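The great sofa bed reset

20 February 2025
Filed under: Home, Small Rooms

I have been putting off the back room since August, and this week I finally did it! Well, most of it. The closet is another story and the closet can wait.

If you've been reading for a while you'll know the back room does three jobs. It's the guest room, it's where I sew, and it's where every soft thing in the house ends up when it comes off the clothesline or out of a suitcase. Blankets, sweaters, jackets, the tablecloth we only use for birthdays. They all land on the sofa bed under the window, and they stay there until somebody needs to sleep on it.

I love that sofa bed, by the way. We bought it secondhand when we moved to Hukport, and it took two of us and a very patient neighbor to get it up the stairs. The floral cover came with it. I was going to replace it right away (I even ordered fabric swatches from Charbonneau) and then the little pink and red flowers grew on me, and now I'd be sad to see them go. The swatches are in the sewing drawer. They'll turn into a pincushion one of these days.

So, the method. I don't fold anything at first. I know people who fold as they go and I admire them, but for me it works much better to pick up one thing at a time and decide where it lives before I do anything else to it. Closet, hook, wash, or stays on the bed. Once everything has a place I put on a podcast and fold the lot in one go, and it's the nicest part of the afternoon.

I started on the jackets and anything else padded, as those take up the most space and make the biggest difference when they're gone. You get such a boost from seeing a patch of blanket again!
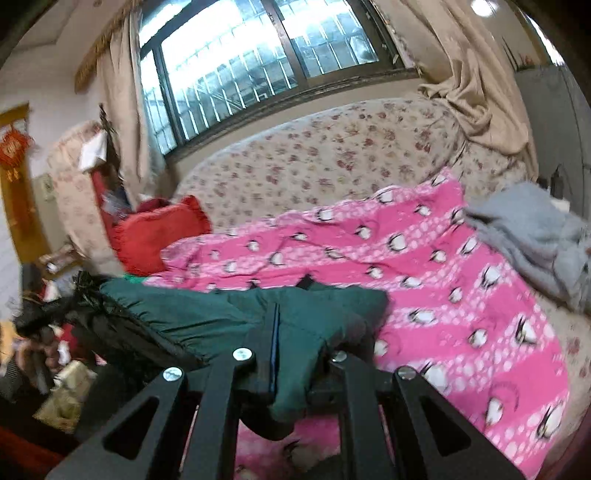 Penguins! The dark green one is on its way up, and the gray heap on the right is next.

Can we talk about the penguin blanket? It's the loudest thing we own, hot pink with polka dots, and it goes with absolutely nothing, least of all the flowers underneath. Every guest we've had has asked about it. It's also the warmest one in the house, and on a gloomy morning it makes me laugh, so it has earned the top spot permanently. The red pillow with the ruffle stays too. I tried it in the living room over the holidays and it looked lost in there.

For the things that don't stay out, I've been using two flat zip bags from Jastometti that slide under the bed. One is for winter layers and one is for spare bedding. They're a bit stiff at the zipper when they're full, but they hold a lot, and I can pull one out with my foot when my arms are loaded. I did try a tall Gramoler basket first. Lovely basket. Everything I needed was always at the bottom of it, so now it holds yarn.

A few small things I picked up this time:

Shake everything out before it goes away. I found a hair clip, a receipt and a grocery list from last summer.

Wash the blanket that's been on the bottom of the pile, even if it smells fine.

Open the window while you work, if it isn't freezing. The light in that room is wonderful in the daytime, and the fresh air does the bed good.

Still to do: the closet, the mending bag (one cuff, two buttons, a lining I've been ignoring) and a proper hook on the back of the door so that coats have somewhere to go besides the bed. I've got my eye on a row of plain wooden pegs. If you've put pegs on a hollow door and they've held, please tell me how in the comments!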